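Is it good practice to let two arms work with grippers so close together?
Posted in Small Robots and Benchtop Automation

Hello to all. I am responsible for the written rules of a small two-arm cell, and I would like an opinion from people who have more years in this than me. My background is in packaging lines, where the machines stand behind doors and the rules come in a thick folder with the machine. With the bench cells it is different, and I find that every shop writes its own page.

Our page was started by a colleague who moved to the Wesaston site. It has 9 rules. Most of them are clear, for example "no loose sleeves" and "say the word loud before you enable the motors". But rule 4 says only: "Keep the arms apart when not needed together." How far apart? Needed by who? Two persons read this rule and do two different things, and both of them are sure they are correct.

The second thing that worries me is what may stay inside the walls during a run. I was taught that the floor of a cell has on it only what the task uses. Now I see that a cloth stays at the back, a board stays in the middle, and the people say it is fine because the arms do not go there. Maybe it is fine. I would like to have it written, with a reason.

And the third thing, the cables. On ours they go along the outside of the arms with free loops. I don't know if there is a normal rule for how much loop is permitted.

I put four views so you can judge from the real situation and not from my words.
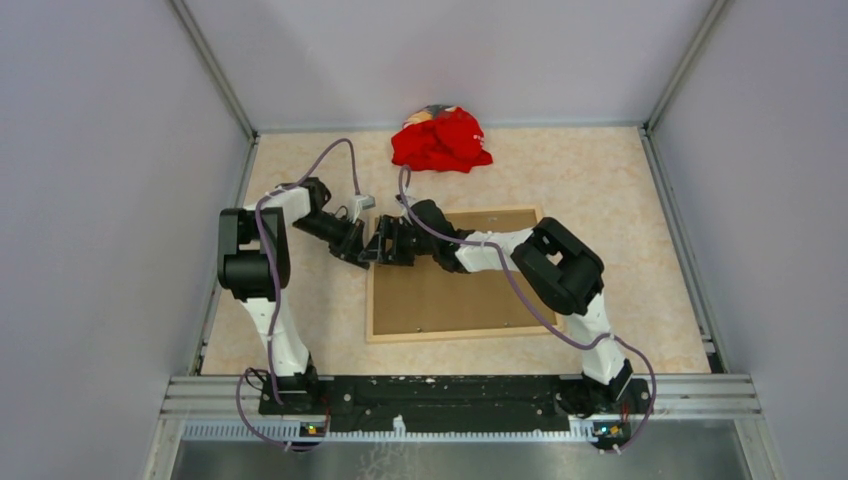
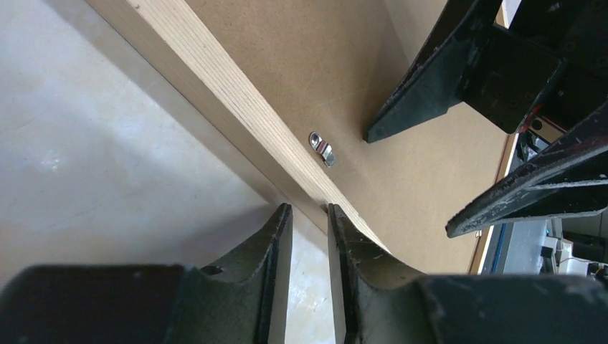
Overall views are the first and the third, the other two are from close to the fingers.

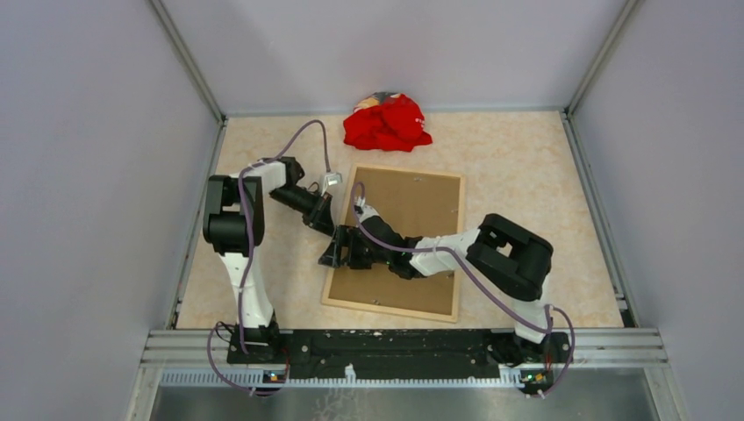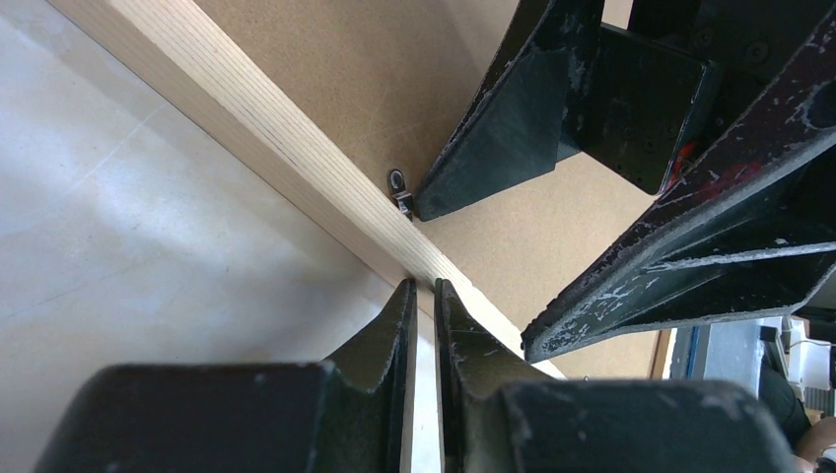

Albertina Caldeira

Some more information, which I should have put first. We run the arms slow when a new task is tried, and there is always one person with a hand near the stop button. The control software is Pladeck and it has a function for a minimum distance between the two tools, but it came switched off and I did not find who should decide the value. If somebody uses this function, please tell me how you selected the number. I prefer to copy a good habit than to invent a bad one.

I also want to ask about wear. The fingers have scratches and some rough edges, and on our page there is not one word about when to change them.

Thank you for the patience with my English.

Lurdes Torres
Replied the next morning

Hello Albertina, I will try to answer in your order.

Rule 4. I would divide it in two. One rule for when the arms are parked, and one for when they share a job. For parked arms we write the pose by name, and the name is the same in the program and on the paper. "Both arms in HOME before the cell is left" can be checked by anyone, also by a person on the first day. For shared work you cannot forbid the grippers to come close, or the two arms are useless. What you can write is that only one arm moves in the shared zone unless the task sheet says two, and the task sheet is signed by the person who made the program.

In your overall views the grippers are very near to each other over the board. I cannot tell from a still picture if this is a planned pose or where somebody stopped. This is exactly what the name of the pose is for. If the screen says the name, you know.

Minimum distance. I don't use Pladeck, so take this with care. In the cell where I worked before (we were a supplier for Hlongwane) we measured the stopping distance ourselves, with the real tool mounted and at the real speed, and we repeated it after every change of tool. Then the value in the software was this distance plus a margin that the safety person accepted. Please do not take a number from a forum — also not from me. The stopping distance of my arm says nothing about yours.

Things on the floor. Here I am more strict than your colleagues. The red cloth lies just behind the board, so it is not far from where the arms work. "The arms do not go there" is true for the program of today. My rule would be: every object inside the walls is on the task sheet, or it is outside. If the cloth belongs to the next task, it can wait on a shelf. Soft things are the worst, because a gripper can take a fold and pull it and the motor hardly feels it. The same for small metal parts, like the clip on the board in the close views. If it is part of the job, write it on the sheet with its position.

Cables. I never saw one number that is good for all arms. We did it like this:

Move each joint slowly to both limits with the stop in the other hand, and watch the cable, not the arm.
No place should pull tight and no loop should be able to go around the other arm or under a finger.
Tie it, and mark the tie points with paint so a moved tie is visible.
Repeat after any repair.

In the first picture the right cable goes across the lower right corner of the board. I would look at that one before the others. Also at the front, where the cables hang down below the bases, I would check that nobody can catch them with a tool cart or with a belt.

Fingers. Scratches alone I would accept. I would change the finger if the tip is bent, if a chip is on the surface that touches the part, or if the two tips do not meet correct when closed. We kept one new finger in a drawer and compared with it. It is cheap and it stops the discussion.

One more, that you did not ask. In the last picture there is a hand at the right corner. I don't say it is wrong, I cannot see if the hand is inside any limit or if the motors are on. But I would have a line on the page about where people stand and when hands may come near, and I would paint the limit on the bench.

tindunier_bench

switch the distance function on today, set it large, and make it smaller when a task really needs it. off is the wrong default. rest of what Lurdes wrote is ok, but the signed sheets will not survive in a small shop, we used a whiteboard.

Albertina Caldeira
Comment on the replies above

Thank you both. I will write the parked pose by name, this solves half of my problem. For the cables I will do the slow test with a colleague and mark the ties. The whiteboard I must think about — in my experience it is cleaned by somebody exactly when you need it.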